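Toltstead workshop gets tabletop arm sorting blocks after rebuild of wrist and wiring

18/09/2026

A small robotic arm built by members of the Toltstead shared workshop is now running repeat pick-and-place trials on a table in the main room, following a rebuild that began in March. The arm is a kit-based design with hobby servos at each joint. It is driven over a single serial bus from a controller board fixed near the base.

The build is led by Asif Butt, a maintenance fitter who has been a member of the workshop for three years. He assembled the first version at home on a kitchen worktop and moved it to Toltstead when the noise became a problem. Two other members have since taken on the power supply and the control software.

The first version had a fault that took several weeks to trace. With the arm stretched out, the wrist servo would drop off the bus and the gripper would fall open. Swapping the servo made no difference. Butt eventually put a meter across the supply at the wrist and found the voltage sagging each time the shoulder joint took the load. The original power lead was too thin and too long for the current being drawn.

"I had blamed the servo, then the firmware, then the servo again," Butt said. "The meter was in the drawer the whole time."

The replacement supply is rated well above the stalled current of the two largest servos, and the lead from it has been shortened. A capacitor was added at the board. The bus wiring was also remade, with slack left at each joint so that the connectors are not pulled when the arm turns to its limits. No dropouts have been logged since.

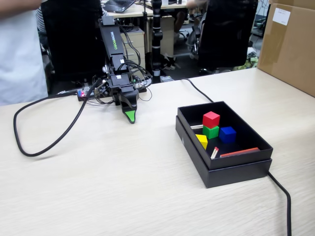 Test runs are done with small coloured blocks and the supplied gripper. The routine is short: the arm moves to a point over the block, lowers, closes, lifts, and sets the block down at a second point. Position is taken from the servo encoders alone at this stage. The target is a shallow black cardboard box, and stacking inside it is the harder half of the job, as a red cube set on a green one leaves little room for error in height. The jaw has a bright green fingertip, and Butt said the softer tips he tried first gave a better hold but bent enough to spoil the release. He has settled on a stiffer print with a shallow texture on the inner face.

In the most recent set of trials the arm made 477 attempts over several evenings, of which 16 were recorded as failures. Most of the failures were put down to the block turning in the jaw during the lift. The remainder happened at the release, where the block stayed in contact with one side of the jaw and was dragged off its mark as the gripper withdrew. Slowing the opening movement has reduced the second kind. The first kind is still under review.

Calibration is done by hand at the start of each session. Each joint is moved to the middle of its travel, the reading is stored as an offset, and the arm is then driven to three marked points on the table as a check. If the tip lands more than 2 mm from any mark, the routine is repeated. Butt said the shoulder offset drifts most between sessions and he suspects wear in the output spline, though he has not yet stripped the joint down to look.

The base is held to the table with clamps during trials. An early attempt to run it on rubber feet was dropped after the whole assembly crept sideways over the course of an evening, which showed up in the results as a slow error in one direction. A screwed baseplate has been discussed, but the table is used by other members during the day and the arm has to be cleared away.

The control software is a set of scripts written by members and known in the workshop as Tesinora. It stores each movement as a list of joint positions with a time against each one, and plays them back with a limit on speed and load. If any servo reports a load over the limit for more than a fifth of a second, the arm stops and holds. An earlier version cut the power to all joints instead, and the arm dropped on to the table each time. Holding position is easier on the gears, provided the arm is not left in that state long enough for the servos to heat up.

Parts have come from several sources. The replacement connectors and cable were bought from Janjua, a components counter on the Konley road, and the printed fingertips were made on the workshop's own machine. Butt put the cost of the rebuild at less than that of the original kit, with the power supply the largest single item.

The next step is to add a camera over the table so that blocks can be picked up from any position. At present each block has to be placed by hand at a known point before a run, and a block that is knocked out of place ends the run. A bracket has been drawn up and the first print is due shortly. Butt expects the lighting to be more trouble than the mounting - the room has windows on one side and the colours read differently in the evening.

A second arm is also planned, to be moved by hand as a leader while the first follows. The joints for it are already printed, and three of the six servos have been delivered. The gearing will be lighter so that it can be pushed round without much force. Members hope to use it to record movements directly in place of typing in joint positions, a job that currently takes most of an evening for a single new routine.

Members who want to use the arm are asked to complete the short bench induction first and to keep hands clear of the shoulder joint while power is on. The wiring diagram and the current parts list are kept in the folder by the workshop door, and the scripts can be copied from the shared drive. Corrections to the diagram should be marked in pencil and initialled - the printed copy is one revision behind.

Shared 16 times | 3 comments

Related items
Bench power supplies: what to check before buying second-hand
Lathe back in service after bearing change
Crimping small connectors without the proper tool
Konley repair evening moves to a later start

Contact the news desk | © 2026 Toltstead Workshop News | Back to top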